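Kofler pick-and-place cell, tabletop – service kit and setup notes
Sold by Nadbridge. Order no. 3576

In stock. Kit ships in one box, arm not included.

What's in it:
Fingertip pair, black
Cable ties, reusable, bag of 4
Hex keys for the wrist screws
Table cloth, white, spare
Laminated setup card (the old one had the wrong torque on it, bin it if you have it)

Fits the Kofler cell from serial 752 up. Older ones have the narrow wrist flange and the tips won't seat. Check the plate on the base before ordering please, we get a lot of these back.

Setup, short version. Full one is on the card.

Power off, arm parked high. Swap the tips one side at a time. Screws finger tight first, then a quarter turn with the key. Don't go further, the threads are soft. Then jog down slow over the cloth and look at the tip from the side. Should point straight down. If it leans, back off and reseat it, don't try to fix it in software.

Cloth – pull it flat, fold the extra under at the far side. Wrinkles throw off the height on small parts. Specks are fine, big stains are not, the camera reads them as parts. Wash at 90, no softener.
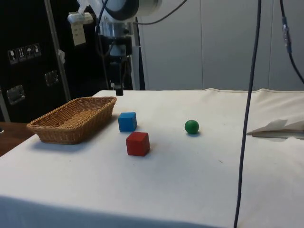
Test run uses the cubes and ball from the Rirnholm starter set, sold seperately. Cubes first. They're forgiving. Ball last, because it rolls if the grip closes off center. If cubes go fine and the ball doesn't, it's nearly always the tip alignment, so go back one step before you call us.

Cables. Most of our repair tickets are cables. Leave enough loop at the joint that the wrist can turn all the way both directions without pulling. Run the full turn by hand in free-drive before the first program. Ties snug, not tight – you want to be able to slide the cable a little. Anything hanging near the work area gets tied back before you run at speed.

Upkeep
Weekly: wipe tips with a dry cloth, look for nicks
Monthly: check wrist screws, check ties
Tips worn smooth: replace both, never just one

Returns: unopened kits only. Tips that have been mounted can't go back, sorry. Send photos of the wrist flange if your not sure what you have and we'll tell you before you order.

Questions on setup go to Njål Dahlgren at the service desk. Put the serial number in the subject line or it sits in the general queue. Closed Sunday.

Next batch of spare cloths comes in April, kits allready include one.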